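An afternoon at the Kołodziej Fountain, Bakbridge

We got to Lidwood Square just after two and I was smitten at once! The fountain has 131 carved shells — I loved the chipped ones best — and the open day lets you down into the pump room as well.
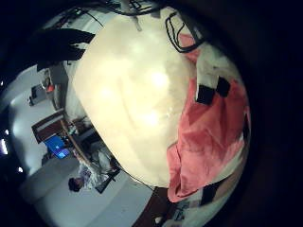 Estela Paredes thought the lower basin must be older than the rest, as the stone is so much more worn.

The stairs are steep, and you come out beside the old lead pipes from Cleton Hill.
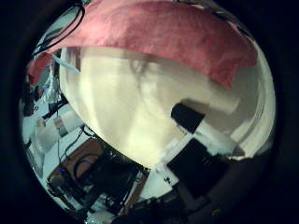
Is the water still from the hill? Only until 2000, when it went over to the town supply.

Back outside they turned the top jets on, and everyone near the rim got splashed. 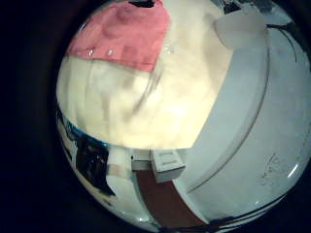

When is the pump room open? In March and again in September, for groups of up to 65.

Châu Phan and I stayed until the lamps came on.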